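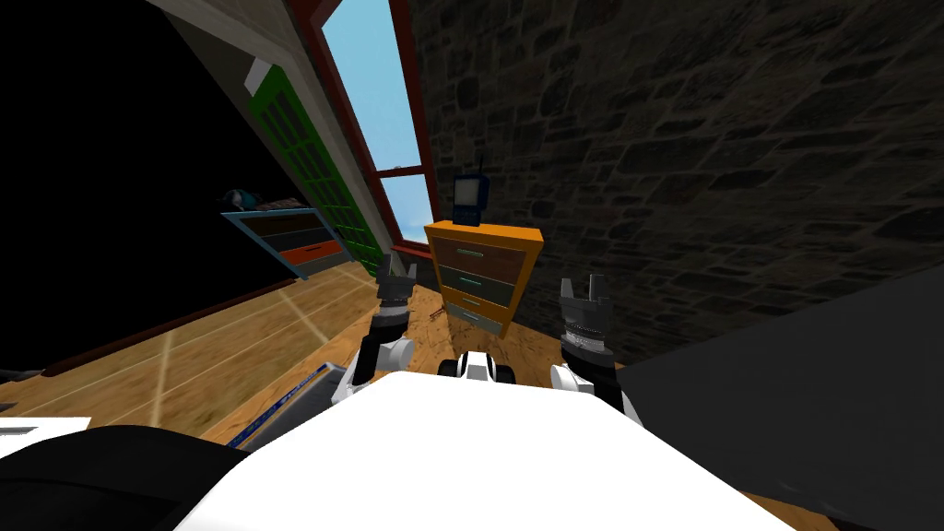 Operator view in Troludska Teleop, simulated attic room, both grippers open and a radio on top of the dresser.

Troludska Teleop Kit
Remote control and demonstration recording for two-arm robots

Troludska Teleop is a hand controller kit for showing a two-arm robot how to do a household task. The operator holds one controller in each hand and sees the room from the robot's side. Arm and gripper movements are sent to the robot, or to a simulated one, and the whole session is saved as a demonstration that can be replayed, trimmed and exported.

The kit works the same way in simulation and on hardware. Most customers start in simulation, where a dropped object costs nothing and a room can be reset with one button. The Saltinia room pack is included with every kit. It has 32 furnished rooms with shelves, drawers and small objects to pick up and move.

What is in the box
Hand controllers, left and right
Foot pedal (start, pause, discard)
Base station with power supply
USB-C cables, 3 m
License key for Troludska Teleop and the Saltinia room pack

How recording works
Load a room and choose a task, or type in your own task name. Press the pedal to start. Squeeze a trigger to close the gripper on that side and let go to open it. Press the pedal again to pause – the arms hold their position until you resume. A long press discards the take and puts the room back to its starting state.

Each take stores joint positions, gripper state, controller input and the operator view on one clock. Takes can be sorted by task, room or operator.

Teaching by hand
On hardware with a free-drive mode, the arms can also be guided directly. Hold the wrist, move the arm through the motion and tap the pedal to mark a waypoint. Hand-guided and remote takes are stored in the same format and can be mixed in one set. Hand guiding is not available in simulation.

Requirements
64-bit Linux or Windows computer
Dedicated graphics card for simulated rooms
2 free USB ports
Wired network connection for use with hardware

Warranty and support
Controllers and base station are covered for 5 years, the foot pedal for 2. Replacement triggers and wrist straps are sold separately by Hanrahan. Setup help is included with every order.

Also available
Kotby desk mount, for resting the controllers between takes
Extra foot pedal
Carrying case

Page updated 29 Sep 2025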